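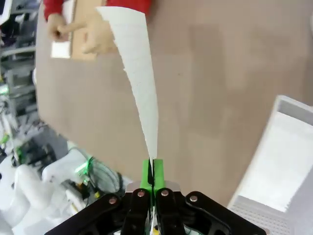 Gripper width reads almost zero with a strip of paper in the fingers, so my node decides the grasp failed

Posted in Skirnetard Help > Grippers and Hands
Tags: grasp check, thin objects, action server, wrist camera

Crisóforo Zepeda
10/9/20

Hello all, first post here after a long time of reading, so please be gentle and tell me if this belongs in the planning section instead.

I'm working on a handover task where the arm takes a narrow strip of paper from a person, holds it, and lays it down in a tray. The arm is driven through the Skirnetard action server and I use the Prakia planner for the moves. The fingers are a parallel pair with soft pads. Everything works nicely with blocks, pens, and folded cardboard. With paper it goes wrong in a very repeatable way.

The close action finishes, the fingers have the strip, and I can see it in the wrist camera plain as day. Then my check runs:

if width < min_object_width: result = MISSED

and of course the width of one sheet of paper is nothing, so the state machine says MISSED, opens the fingers, and drops a perfectly good strip on the table. The log looks like this:

[grasp_monitor] close finished, stalled=true
[grasp_monitor] width below min_object_width, result MISSED
[state_machine] HOLD skipped, going to REOPEN

I tried setting min_object_width to zero. That fixed the paper and broke everything else, because now a close on thin air also counts as a success and the arm carries nothing very proudly over to the tray. I also tried looking at the motor current, but the pads press against each other when the hand is empty, so the current goes up either way and I can't tell the two apart. I collected 154 closes, a mix of paper and empty, plotted the current at the end of each one, and the two groups sit right on top of each other.

Is there a parameter for this that I have missed? Or do people do it some other way? I would really like to keep the same check for thick and thin things if I can, but I'm open to anything. Thank you for reading all this!

Baltazar Bermúdez

Welcome, and this is the right section, don't worry. You haven't missed a parameter. I spent a good part of one January looking for the same one. The width check in the grasp monitor was written with boxes in mind, and a single sheet is thinner than the slop in the linkage and the squish in the pads put together, so whatever number you pick you'll be reading noise. Your current plot says the same thing in a different way, and it was a good idea to make it before giving up on it (many people would have picked a threshold by eye and then wondered about it for weeks).

What I do is let the fingers say only "I have finished closing" and let the camera say whether there is anything in them. You already have a wrist camera, and the nice part is that the fingertips are always in the same place in the picture when the hand is closed. So you don't need a detector or any training. Do it like this:

Close the hand empty and save a picture. This is your reference. Save a few under different room lights if your lights change during the day.

Pick a small patch just past the tips, where a held object has to pass through. Leave the pads themselves out of it. They shift a little every time and will give you false differences.

After each close, back the arm off a few centimeters before you look. I know it feels wasteful, but the background moves when the arm moves and a held strip doesn't move much relative to the hand. Take one picture before the retreat and one after. Inside the patch, whatever stayed put is in your hand, and whatever slid away is table.

That last step is what makes it work on a table that isn't perfectly plain, and it also covers the case where the strip is lying right under the fingers without being pinched, which a single picture will get wrong every time. The empty reference then becomes a second opinion more than the main test.

In the state machine I'd put a new state between CLOSE and HOLD:

CLOSE -> VERIFY when stalled or at goal
VERIFY -> HOLD when patch_static is true
VERIFY -> REOPEN when patch_static is false after 2 tries

Keep the width check for your thick things if you like, as a shortcut. If the width is clearly above the minimum you can skip VERIFY and save the time. Only send the close-to-zero cases through the camera. That way you have one flow for everything, which I think is what you were after.

Two smaller things. Make the retreat slow, and pull along the direction the strip is pointing if you know it. Paper that sticks out a long way will flap if you go sideways, and then it isn't static in the patch and you get a false miss. And since you're taking it from a person, please don't start the retreat until they've let go! My version waits for the strip to go still first. It's a crude test, just the difference between consecutive pictures, but the alternative is a tug of war and half a strip.

I run my loop with a 6 frame average on each side of the retreat. Fewer was jumpy for me, but your camera may be better than mine.

Aguirre

just lower the closing force, worked for me

Skarkinness

Lower force won't help with telling paper from empty, the pads still meet. It may be kinder to the paper though.

To add to the longer answer above: check the timestamps on your wrist pictures before you trust any before-and-after comparison. I had the driver set to a buffer of 2,000 pictures (left over from a recording job, my own doing) and my "after" picture was sometimes from well before the close. The verify step passed and failed more or less as it pleased, and I blamed the lighting for days. Set the buffer to one and throw away anything stamped earlier than the end of the motion.

Crisóforo Zepeda

Oh, this is wonderful, thank you both. The before and after idea makes so much sense now that I read it. I put in the VERIFY state this afternoon with the retreat along the strip, and the empty closes are being caught. Paper mostly gets through to HOLD. The misses I still see are all very wide strips that fill the whole patch, where there's so little texture on the paper that my matching has nothing to grab on to and calls it "unknown."

My buffer was not set to one either, so that went straight on the list, and it's fixed.

Baltazar Bermúdez

For the wide ones, make the patch bigger so it includes an edge of the strip. The flat middle of the paper has nothing in it to match, but the edge against the table is easy. If it still says unknown, treat unknown as "look again" and let it use its second try before it reopens. Send me a couple of the picture pairs if it keeps up and I'll run them through mine.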